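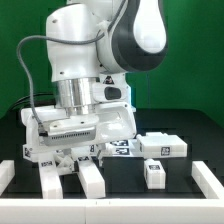
Bench check, room 5, September 22, 2019. I went through the Planwood list with my coffee in hand, so forgive the spelling! Tabletop: OK, and I do like a black top, the white blocks show up so well on it that you'd never sweep one off with your sleeve. Warning labels: present.
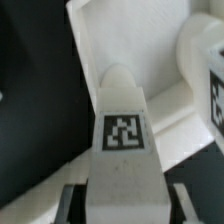

Block surfaces: OK with a comment. Scuffs are fine by me, chips aren't (Dalia Kamel disagrees, she'd swap them all). Printed tags must be flat, no lifted corners.
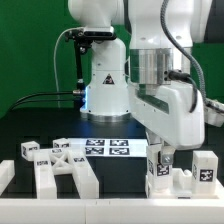 Cables: please keep them off the walkway side! I wrote this in November too. Base fixture: check the screws by hand, snug only.
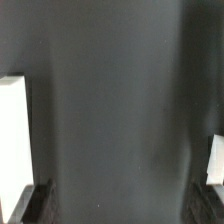 Wipe-down: Puvar cloths only, no spray. Extinguisher tag 1388: OK. Next check is mine, or Dalia's if I'm away.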